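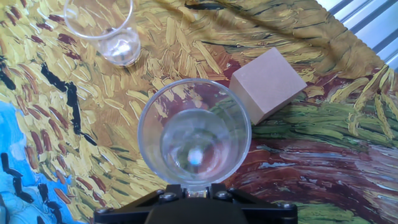 Glassware next to the gripper, wrist camera view.

Setting up a shared glassware bench: arm, operator and handover

Reading time: 4 minutes

This guide covers the steps for moving a manual glass-handling job to an arm while keeping an operator on the bench. It follows the procedure used at the Stiltel site and assumes that the arm is already bolted down, powered and able to run a taught program. Electrical work and guarding are outside its scope.

1. Write down the manual job first

Sit with the person who does the job now and record every movement for a full batch. At Stiltel a batch is 12 glasses. Include the movements that are not in the work instruction, such as turning a glass to check the rim or setting one aside. These are the steps most often left out of the program, and they stay with the operator unless someone decides otherwise.

Mark each step A (arm), P (person) or S (shared). Shared steps need a named start signal and a named stop signal.

2. Fix the surface

Clear glass on bare ribbed metal is hard to find with a wrist camera. Lay a printed mat with a dense pattern and no large plain areas. Check the following:

- The mat lies flat under the working area. A fold near the edge is acceptable if nothing is placed within reach of it.
- The pattern can be told apart from the rim of the glass at the working height.
- Cables run outside the area the operator reaches into.

Do not change the mat once positions have been taught. If it has to be replaced, repeat step 3.

3. Teach the approach

Bring the open gripper down from above and stop short of the rim. Save this as the approach point. Lower in small increments to the grip point, close, and save again. Repeat for each glass size; a tall glass and a short one need separate programs, even where the diameter is the same.

Run the approach at 15 per cent speed with an empty glass. Go to 100 per cent only after a complete batch has passed at the lower speed. A part-filled glass should be treated as a separate item with its own speed limit.
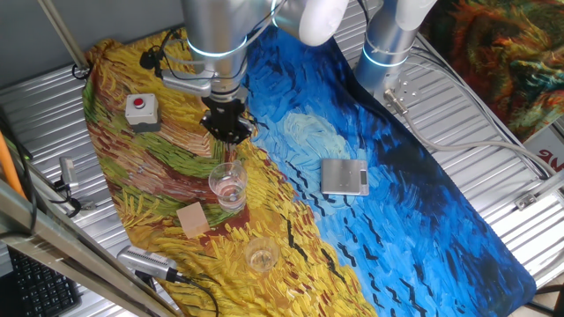

Put the stop button where the operator's free hand rests, and agree the place with every shift. On the Tralteck forum, Nowakowski wrote that the arm took the lifting off the late shift but left them with all the checking, and that checking for eight hours was the more tiring job of the two. Stiltel now swaps the checking post at each break. The swap is part of the procedure and is entered on the sheet.

4. Reassign the work

Go back to the list from step 1. Add up the time left in the P and S rows and compare it with the old job. If the remainder is mostly watching, add a task that needs hands, for example weighing or label checks. Agree the new job description before the arm goes live -- pay grades at Stiltel are tied to it.

5. Log stops

Record each stop with the time, the step number and who cleared it. The form is Wullance sheet 783. Operators fill it in; supervisors do not edit it. Review the sheets every Friday with the people who wrote them, and change the program only after that review.

Stops caused by the operator reaching in early are logged as program faults. The usual fix is a longer pause before the handover.

Last updated: July

Contact the bench team | © Stiltel | Back to top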